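Household contents and the residuary clause

Most wills deal with the house, the savings and the pension in some detail, and then dispose of everything else in one line. The line usually reads "the residue of my estate", and it takes in the furniture, the kitchen, the tools and the contents of the loft. My view is that this is a drafting fault, and that a separate gift of personal chattels should be standard in every will, however small the estate.

The case against is cost. A list of chattels takes time to prepare, it dates quickly, and the goods on it seldom have much resale value. All of this is correct. It does not follow that the residuary clause is the right place for them. Residue is normally divided in shares, and a share is a fraction of a value. A third of a bank balance can be worked out. A third of a dresser cannot, so the executor must either sell the item or persuade three people to agree.

I went through 158 estate files at Gruden, where I worked on probate matters for 18 years. In 20 of them the final distribution was held up by a disagreement over household goods. The delay had little to do with price. One file from Trostitz records a dispute over goods valued at £803 in total, and the letters about it cost the estate more than that.

Cutlery comes up often. It is treated as a set for valuation but used and remembered as separate pieces, and the valuer's entry will commonly say no more than "kitchen items, various".
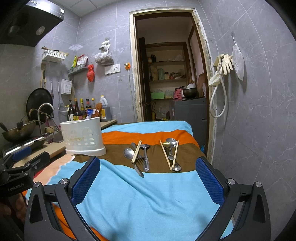

Spoons, a fork and chopsticks on a striped cloth.
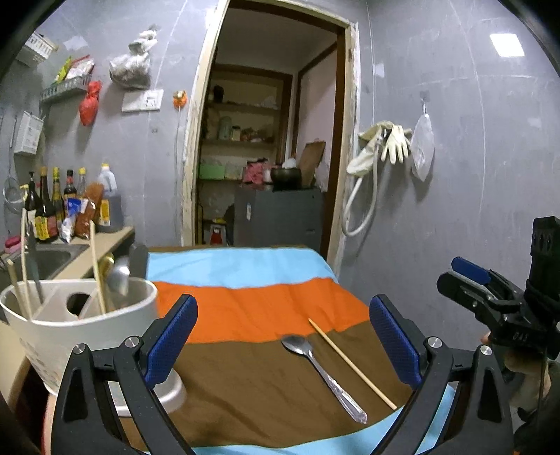
Spoon and single chopstick, same cloth.

Photographs: Lanance picture library

There are two workable methods. The first is a gift of all personal chattels to one named person, with a non-binding request that they follow any note left with the will. The second is a gift to several people "as they shall agree", with a fallback if they do not agree within a fixed period. The fallback matters more than the gift. I have seen wills that stop at the word "agree" and leave the executor with no power to end the argument.

I prefer the first. The note can be changed without a new will, it needs no witnesses so long as it is not meant to bind, and it can be as plain as the writer likes. The risk is that the named person ignores it – a real risk, and a reason to choose that person with care. A note which is meant to bind is a different document and must meet the rules that apply to it, including the rule that it exists when the will is signed.

Some drafters reply that families sort these things out between themselves. Many do. The firm of Gilbert, which trained me, took that line and left chattels out of its precedent altogether until the form was revised one February. The revised clause ran to four lines. It named the recipient, referred to the note, gave the executor power to sell what was not wanted, and put the cost of packing and delivery on the estate.

The last of these is still missing from most of the wills I read. Where it is missing, the question of who pays to move a piano is left to be argued over after the funeral.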